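Workshop Tips: Cleaning Eyepieces and Objectives
Posted by Oluf Thygesen, April 12, 2019

Keep fleece and other fuzzy fabric away from open optics. Fibers settle on the field lens and show up as dark threads.

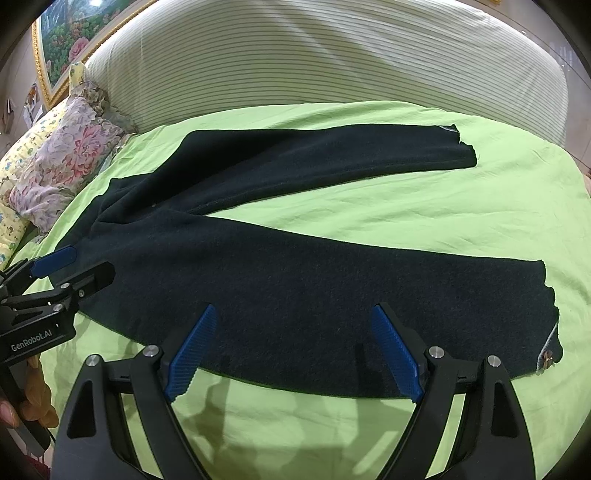
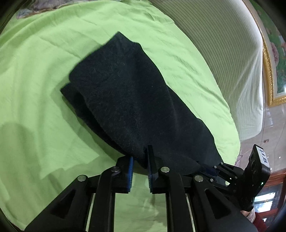 Dark fleece-like fabric on a green sheet.

1. Remove dust
Use a rubber bulb blower. Hold the nozzle 3 inches from the glass.

2. Wipe the lens
Put 2 drops of lens cleaner on a folded tissue. Wipe from the center outward. Do not apply fluid directly to the lens.

3. Check the result
Focus on a blank white card. Rotate the eyepiece. Specks that turn with it are on the eyepiece.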